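Bakdale workshop opens its doors to people who want to teach a robot

If you have ever wanted to tell a robot what to do and found yourself put off by the thought of all that typing, the people at the Nalldale workshop in Bakdale would very much like to hear from you. Since February they have been inviting members of the public to come in, take hold of a hand controller, and steer a large industrial arm through the business of picking things up, one ordinary household object at a time. It has proved rather popular, and the waiting list for the Sunday sessions now runs well into the summer.

The project is called Surnel, and the idea behind it is a friendly one. A visitor sits at a desk a few steps from the arm and moves a controller through the air, and the arm follows. Every reach, every change of mind and every squeeze of the gripper is recorded, and the recordings are later used to train the software that will one day have to do the same job without anyone holding its hand (so to speak). The team has 2,614 recorded picks so far, the work of visitors who range from retired bus drivers to a very determined group of sixth-formers.

Wai-kit Cheung, who leads the project, is keen that people shouldn't worry about being clumsy. "We get visitors apologising to us all afternoon," he told me, laughing, while he hunted for a clean mug. "They miss the thing, they have another go, they come at it from the other side. I tell them to carry on, because a recording where somebody misses and then puts it right is worth a great deal to us. If we only ever showed the arm perfect picks, it wouldn't have a clue what to do the first time something slipped."

There is a short lesson before anyone is let loose, lasting 20 minutes and given by Sibel Bozkurt, who has the sort of patience you would wish for in a driving instructor. She starts everyone off with the arm turned down to its slowest speed and asks them to do nothing more than move it up, down and from side to side until it stops feeling strange. Then comes the gripper, and then the bin. Most people, she says, grip the controller far too tightly for the first few goes, and she can often be heard reminding them to drop their shoulders and breathe.

I had a turn myself, I'm pleased to say, and I can report that it is a good deal harder than it looks! The distance is what caught me out. From the desk it is difficult to judge how far down the gripper has gone, and I spent what felt like an age hovering above a hairbrush before Sibel gently suggested I look at the side-view screen as well. 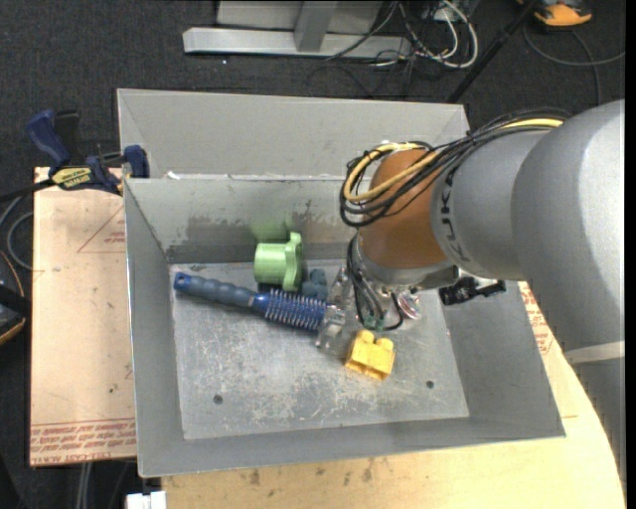 The choice of objects is a subject on which everybody in the workshop has an opinion. Angus Ruawai, who looks after the collection, likes a mixture of shapes that don't sit politely next to one another, so that whoever is at the controls has to think about which one to go for first and how to come at it. He is fond of brushes, as the handle and the bristles ask for quite different grips, and he has a soft spot for toy bricks too. Anything lying close to a wall of the bin counts as a hard one, and regulars have been known to ask for those specially.

The next step is a second desk, paid for with help from the local firm Aksoy, which will let two visitors work in turn on the same bin and compare notes as they go. Heloísa Tavares, who is setting it up, hopes to add a guiding method as well, where a person takes hold of a small lightweight arm and moves it by hand through the whole task. She thinks it may suit younger visitors and anyone who finds the controller fiddly, and she is looking for 500 recordings made that way before the end of the year.

Sessions are free and open to anyone over 14, with tea and biscuits provided at the break. Names can be put down at the front desk in Bakdale, and Sibel asks that people with long sleeves come prepared to roll them up.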